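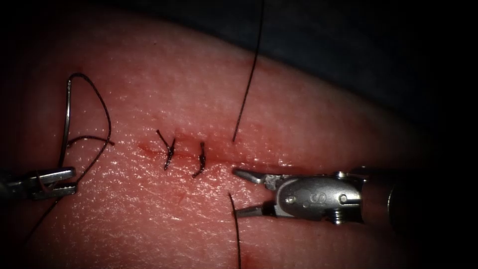
Home | Minutes | Protocols | Supplies | Contact

Flandau Suture Skills Group
Minutes of the meeting held 07/07/2002, Ellov Building, lower seminar room

Chair: Tumelo Khumalo
Apologies: two received, both from the Molefe site.

1. Minutes of the May meeting
Accepted with one correction. Item 4 should read "interrupted" where it says "running." The closure protocol does not cover running sutures.

2. Closure protocol, horizontal incisions
The draft was read through. The following was agreed.

2.1 Interrupted sutures only, black thread. Each one is tied and cut before the next is placed.

2.2 Cut tails to be left long enough to grip with forceps at removal. The chair asked for a figure in millimeters. No agreement. The Molefe site cuts shorter than Flandau and does not wish to change until its removal notes have been gone through. Carried over.

2.3 The knot should lie to one side of the wound line. A knot that presses on the wound edge is to be recorded as a placement fault, minor. Two members wanted it recorded only where the edge is turned in. The stricter wording was kept.

2.4 Spacing is to be judged from the last knot and the length of wound still open. The draft had called for marking the skin with dots beforehand. This was struck out, as the ink obscures the edge once there is any blood on the surface.

2.5 Edges to meet without overlap along the closed part. Scorers are to look at the stretch between neighboring knots as well as at the knots.

2.6 Blood along the wound line is not a fault. Scorers should wipe once before scoring and not again. Wiping between sutures remains at the operator's choice.

3. Scoring sheets
134 sheets have been returned since May. 5 were set aside because the knot column was blank. The chair will return these to the scorers concerned. It was noted that "tail" and "end" are used for the same thing on different pages of the sheet. "Tail" to be used throughout.

A request to score partly finished closures was discussed. Agreed, provided that the sheet gives the number of sutures tied and the side from which the closure was started. Such sheets are not to be averaged with full closures.

4. Supplies
Thread: 300 packets ordered from Kallumard, 175 delivered. The balance has no delivery date. The Flandau site has enough for the present block. Molefe will draw on Flandau stock if needed and sign for it in the cupboard book.

Needles: the last box was opened and found to contain mixed curvatures. It has been labeled and put on the lower shelf. Not to be used for scored work.

5. Lighting
Members reported glare on moist tissue when the overhead lamp is at full setting, which makes it hard to judge whether the edges meet. The lamp is to be run at the middle setting for a trial period. Results to the next meeting.

6. Other business
The door code for the Ellov Building changes at the end of the month. New code from the front desk, in person only.

Actions
Khumalo: return incomplete sheets; write to Kallumard about the balance of thread.
Molefe site: removal notes on tail length.
All: comments on 2.3 in writing before the next meeting.

Next meeting: date to be set once the room list is out.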